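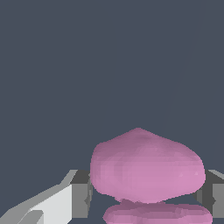

Flameo Delegate Interpreting Kit

Portable interpreting set for bilateral talks, consular meetings and treaty signings. Two channels, both encrypted. Range 87 metres, less through embassy walls.

In the case – base unit, interpreter's mic, headsets, charging tray. Spare ear pads in grey only, the black ones are discontinued.

Price 2,647 dollars. Hire from 400 a day, refundable deposit 2,000. Foreign missions please send the tax exemption form with the order, not after.

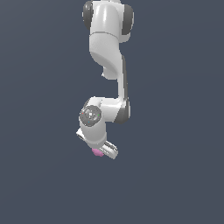
White arm, dark grey joint caps.

New stock due February. Colour-coded lanyards extra. Bookings thru Ese Akinola, Drerton office, before 4 pm. Firmware qustions to Oluwatosin Adebisi.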